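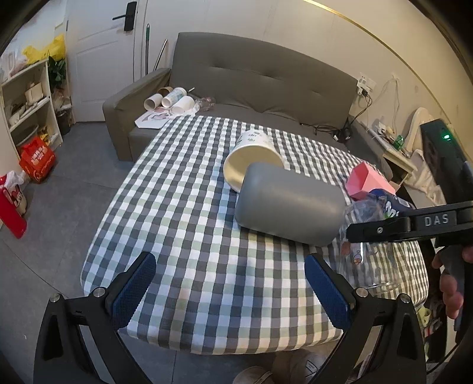
3.2 Tables in shared sitting rooms

The second group of rooms in the Leduvura survey were sitting rooms used by more than one household member for eating, drinking and short tasks. We treated the table and the nearest seat as a single area, as Bitar had done in the earlier Mindik study, where cups and packaging were found on sofas nearly as often as on the tables in front of them. Each item was given one of three codes: drink container, packaging, or other. A cup counted as a drink container whatever its state, and no attempt was made to judge whether it had been used.

Position was coded separately. An item could be upright, upside down or on its side, and it could be free of its neighbours, touching them or leaning on them. The last code was added after the first week of July, when both coders found that "touching" was being used for two quite different things: a box that happened to stand against a bottle, and a box that would drop if the bottle were taken away. Rooms coded before the change were coded again by Tarek Rizk from the stored pictures. 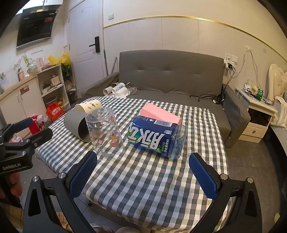
Figure 5. Table and sofa, Haddad flat. The clear cup with the cartoon animal is coded upside down. The bottle with the blue label is coded on its side, and the pink block leaning. The three paper cups on the sofa seat are coded on their side.

Paper cups gave the coders the least trouble and plastic cups the most. With a clear cup the rim is easily mistaken for the base in a small picture, and 5 of the disagreements in the full set were of this kind. They were settled by looking at the printed drawings, which in most cases showed plainly which way up the cup was meant to go. Plain cups without any print were left as "unclear" when the two coders could not agree.

In all, 1,283 items were coded, of which 416 lay on a seat and the rest on a table. Seats held few upright items. A soft cushion gives a light cup little support, and several residents told us that they laid cups down on the sofa on purpose while they cleared the table for something else. Whether this holds for heavier items cannot be said from our rooms, as too few were found on seats.

Tablecloths were noted but not coded in the first round. Nisreen Bitar later suggested that a checked cloth might help residents to line things up, and 100 items on checked cloths were looked at again with this in mind. We found no sign of it. Boxes and bottles lay at all angles to the squares, and residents who were asked about it said they had not thought about the pattern.

Cables and chargers near the seat were left out of the counts, following the Kurkemano coding sheet, as were things kept on side furniture such as nightstands and shelves. This makes the totals for some rooms lower than a visitor might expect. The effect on the comparison between rooms is taken up in Section 4.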